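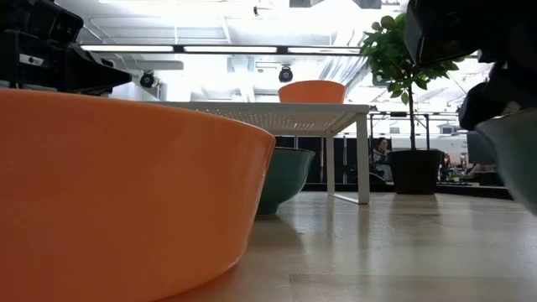
Trakon is going to be the club everybody copies, according to the student who left a comment on my last post. The same comment told me I had "clearly never had to get two arms to agree on anything," and that I should come and watch a Monday session before writing another word.

Fine. I went on Monday. I stayed until they switched to pizza.

The task this term is bowls. Pick one up, put it on the little white table, take it off again, put one inside another if you're feeling brave. My complaint last time was that this is a very small thing to build a whole competition entry around, and I still think so. A club with two arms and a room full of smart people could be doing something with a point to it. The Idahosa Cup rules ask for "a useful household task." Moving a bowl to a table and back is half of one, and I'd like to meet the household.

What I will grant the commenter is that it's harder than I made it sound. A big bowl is a rotten thing to grab. You get it by the rim or you don't get it, and if the two arms pull at slightly different speeds it tips. I watched 8 tries at the lift and 6 of them went fine. The team was thrilled. I kept thinking about the other two, and about what happens when there's soup.

They also practice with the same bowls in the same room every week. Ask what happens in somebody else's kitchen and you get told that's next term. Zarnora said the same thing two years ago with their laundry folder, and it still only folds the one towel.

My other gripe is the scoring. Cevham, the practice league they belong to, gives full marks for a lift even when a person has set the bowl straight first. I saw that done more than once. If a human has to tidy up so the robot can tidy up, I know which of them I'd keep.

I've said I'll go back in April. I'd like to see a bowl they haven't met before.

Print this post | E-mail this post

Recent posts
Who judges the judges at Idahosa?
Zarnora and the one towel
Line followers, again

Contact | Copyright, all posts | Back to top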